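Miltavo notebook, Monday, after lunch

Third week of the pickle brine thing and I'm finally getting somewhere! Monique Courtois tasted jar 3 this morning and made a face, then went back for more, so I'm counting it as a win. Salt was 50 grams to the liter – too much for cucumbers this small, I think. Starting the next lot at less and leaving the dill alone. The Gatton cabbage is a different story (soft at the bottom, fine on top, no idea why).

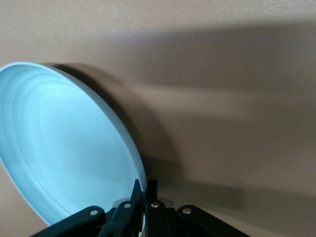 Page last changed: July, 16 edits

Lids with a smooth inner lip wipe clean a lot faster than the screw tops, so that's what I'd like us to buy more of. Weighed the cabbage before shredding, 353 grams, and forgot to weigh it after – sorry, Monique. Will do both next time. The pH strips are in the Hakala drawer, please put them back there! Still need to label the garlic jars before I go home.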